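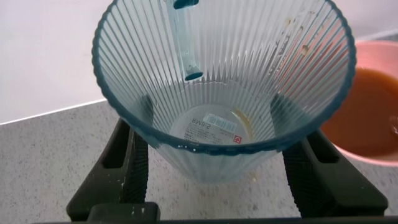 A ribbed plastic cup between the gripper's fingers, price sticker still on the base.

Can a robot do the dishes yet? I put that to the lead engineer at Pedico, a small outfit that tests robot arms on kitchen work, and got a laugh and then a two-hour answer.

"Ask me which dish," she said. "A mug, sure. A dinner plate, most days. A thin plastic cup that gives when you squeeze it? Now we have something to talk about!"

She has been at this long enough to remember when a good day meant the arm touched the cup at all. The group's chore project is called Drisdale, and it has 60 jobs on its list, everything from folding a dish towel to restocking a shop shelf. The arm has made 2242 attempts at them since the project began. I asked how many of the 60 she would trust it to do in her own kitchen while she was out at the store.

"Twenty," she said right away. "And I'd still call home."

What I love about talking to her is that she gets just as excited about the 40 that don't work. Clear plastic is a favorite. A person picks up a see-through cup without a thought, but a camera gets the ridges, the counter behind them, the shine from the ceiling light and the label on the far side all at once, and has to decide where the cup is. Then there's the grip. Too soft and it slides, too hard and the sides buckle (she has a whole drawer of buckled ones).

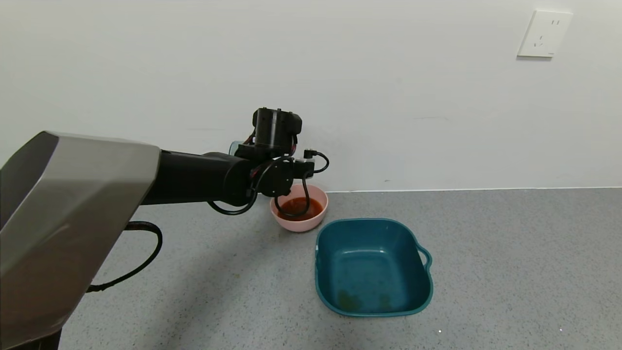 Liquids are where the home robot dream gets tested, and I wanted to know why anyone would start there. Her answer was that kitchens start there. Soup, juice, dishwater, the last inch of coffee: half of clearing up is moving wet things without wearing them. A low, fairly shallow bowl like the pink one is harder than a tall pitcher, she told me, and a cable hanging in a loop under the wrist is one more thing to keep track of when the gripper has to reach down over the rim. "Your forearm doesn't have wires on the outside," she said. "You have no idea how lucky you are."

Her colleague at Jurić, the shop that builds their wrist parts, is the cheerful one of the pair, if you can believe there is a more cheerful one. He thinks store work will come first. "A shelf is a polite place," he told me over the phone. "The cans face forward. They're all the same. You go into somebody's kitchen and there's a stain on the counter, and the robot wants to know if the stain is an object."

She doesn't fully agree. Store aisles have people in them, and people reach across you, leave carts in the way and put the yogurt back with the cereal. At home the robot could work at night, as slowly as it likes.

How slowly? Clearing a small table takes the arm 20 minutes at the moment, she said, and that includes a lot of stopping to look. I said my son takes longer than that. She said she hears that from every parent who visits.

The next round of tests starts in December at Plullari, where the group will have a real sink for the first time. She's already planning what to put in it. Forks, she said, a big tangled pile of them.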